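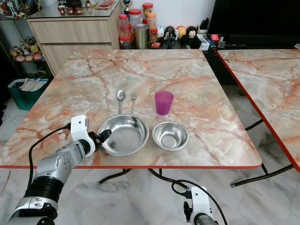

Players should be able to see what a slot pays before they put any money into it, according to Dirceu Aguiar, who would also like the figure shown on the loading screen and kept out of the help pages. The remark came in reply to a change at Wisness, the online casino, which has begun listing the return rate of every slot on its site next to the title.

The change went live in March and covers 523 games. Until then, players had to open a slot, find the menu and scroll through several pages of rules to get to the same number. Some of the older games did not show it at all.

Wisness said the list would be checked once a month. Where a studio supplies the same game in more than one version, the rate given is for the version running on the site -- a point that players have been asking about for a long time. Two casinos can carry a slot with the same name and the same artwork and still have it set to pay back different amounts.

The first titles to be updated were those from Rurneck, a studio best known for its fruit machine games with three reels. Stetsiuk, which makes most of the jackpot slots on the site, followed a little later. Its games now show two rates, one with the jackpot included and one without.

There is also a new filter in the lobby. Players can sort slots by return rate, by number of pay-lines or by smallest stake. The filter works on phones as well, although the pay-line option is hidden under a second menu on smaller screens.

Aguiar welcomed the filter but said that a return rate is worked out over a very large number of spins and says little about one evening's play. Someone who makes 1,000 spins on a game can still finish a long way above or below the listed figure. He asked for a short note to that effect beside the rate, in the same size of type.

Wisness said a note was being written and would be added to the game pages first. The lobby would come after that.

Seven games have been taken down for now. All of them are from Prundska, and Wisness said it was waiting for the studio to confirm which version it had supplied. Free spins already won on those games have been moved to other slots of the same stake, and players with a bonus round still open will have it settled at the average value. More than 2,000 accounts are affected.

Players who want their free spins moved to a different game can ask through live chat, which is open from 8 am until midnight. Table games and bingo are not part of the change.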